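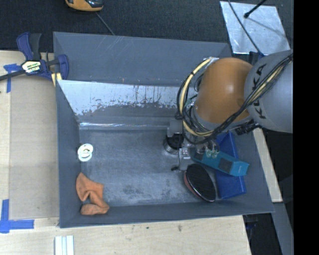 Subject: Re: [husstead-money] Draft town budget, parking income

Dear Rosalie, dear all,

Thank you for sending the tables before the meeting. I read them twice, and I have one worry and one small correction.

Rosalie Egger wrote:
> The draft counts on 3,000 paid parking permits next year. The
> finance office says this is reasonable because the new zone near
> the station will open in spring. I am inclined to accept it, but
> I would like to hear from people who followed the last budget.
> Also, does anyone understand line 40?

I followed the last budget, so I will try to answer. The number of permits sold this year until the end of October was 833. The new zone will bring more, I agree with that, but I do not see how it can bring so many in its first year. When Flekstead opened a similar zone, the residents waited a long time before they bought permits, and the town had to change its budget in summer. I am afraid we will have the same summer.

What troubles me more is that this income is already promised. The repair of Mersha Street is paid completely from it. If the permits are not sold, the street will wait or the money will be taken from the reserve — and the draft does not say which. I would ask the finance office to write it clearly, on the same page as the forecast.

Concerning line 40, it is the interest on the loan for the Sinska bridge. Last year it was inside "other costs", therefore it looks new, but it is not a new expense. Bethel Gudeta explained this to me in the spring and I kept her note. I can forward it to anybody who wants it.

The small correction: on page 7 the total for libraries does not include the heating. Sosina Shiferaw found the same mistake in the first draft, so I think the old table was copied again.

I cannot come before 6 p.m., but Raymonde Vachon has agreed to raise the parking question if it is discussed earlier. Please send me your remarks before then, also if you disagree with me.

With kind regards,
Obsa Gashaw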